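Good practice for two-armed robots in furnished rooms

From the Jerkach open handbook, an encyclopedia of everyday automation. Entry kept by Rajkumari Dwivedi, last revised 9/17/24.

Furnished-room practice is the name most of us use for the set of house rules you follow when a robot with two arms and proper hands works among sofas, lamps, carpets and all the other stuff people live with. It sits next to the formal safety standards and doesn't replace them. If you want the law, go and read the law first (your own country's, please, I get a lot of letters about other people's). What I've written up is the layer underneath, the bit that settles who stands where and what gets moved before the motors come on.

Where the rules came from

The oldest version I know of was a two-page sheet by Leif Mikkelsen, written at Rindberg when the workshop there stopped testing in a bare cage and started testing in a mock flat. Leif's sheet was mostly about floors. Pilar Carrasco then added the part on soft furniture, and Natanael Mendonça rewrote the whole thing at Biltatport so that a new starter could follow it on day one. I still prefer Natanael's wording — it's blunt and it doesn't use a single abbreviation! The version most people pass about today is called the Ragnarsson list, after the building where the last round of edits was argued over.

The walk-round

Every version begins with a walk-round. One person goes round the room at a slow pace, looks at the floor, then at knee height, then at hand height, and says out loud what they find. A second person writes it down. I know it feels daft the first few times. Do it anyway, and do it again after lunch.

Floors get the most space in the list. Cables are taped, covered or taken away, small objects are picked up, and anything standing on thin legs is either moved out of reach or marked on the room plan. Villads Gunnlaugsson, who looked after the plans at Biltatport for years, used to insist on a fresh plan whenever a chair had shifted by more than 200 millimetres, and that figure has stuck.

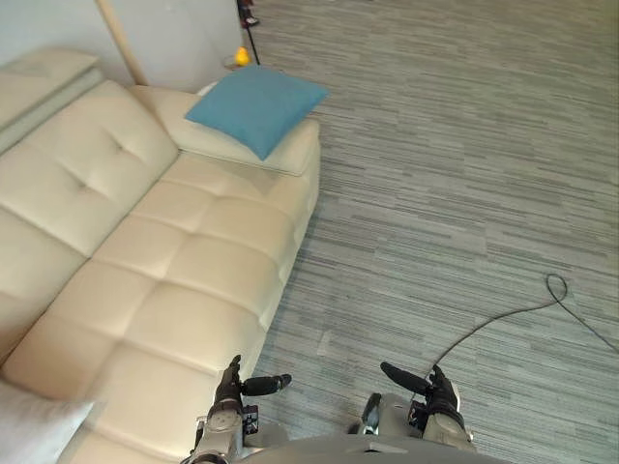 Both hands over the carpet beside the sofa, with a loose black cable on the floor near the right one.

Hands and soft furniture

Sofas are harder than tables, and I'll happily bore anyone on the subject. A table has an edge you can measure and trust. A padded seat gives when you press it, and stitched seams and tufts are just the sort of place where a fingertip can snag. The list asks for slow approach speeds near upholstery, fingers kept clear of seams unless the task needs them there, and a visual check of the material at the end of each session. Leather and woven covers are logged separately. Loose cushions count as movable objects, so they go on the plan too, even the ones you think will stay put.

There's a rule on the gap between the hands as well. When both arms are working low in front of the body, people are not to reach in between them, full stop, whether the robot is moving or waiting. Passing something over is done from the side, one hand at a time, with the other arm parked.

Keeping clear

The usual clearance for onlookers is 1,000 millimetres beyond the furthest reach of either arm. Some teams work with 800 in small rooms, and the list allows it so long as one person does nothing but hold the stop button. I'm not keen on the smaller figure myself. Pilar is, and she's made her case in the notes to the September edition, so do read her side of it.

Arguments still going on

The biggest disagreement is over how tidy a room ought to be. One camp says you clear everything, every time. The other says a real home is never clear, and a robot that has only met tidy floors will be no use in one. The current wording tries to keep both camps happy: clear the room for first runs and for any new software, then bring clutter back on purpose, bit by bit, with each item on the plan. Cables are the exception and stay off the floor in both cases, unless the cable is the thing being tested.

Record keeping is the other sore spot. The list wants the walk-round notes kept with the session log, in plain words, signed by both people. Rindberg keeps them on paper. Biltatport moved to a shared file and has grumbled about it ever since.

See also: stop buttons and where to put them; room plans; handing objects over; upholstery checks.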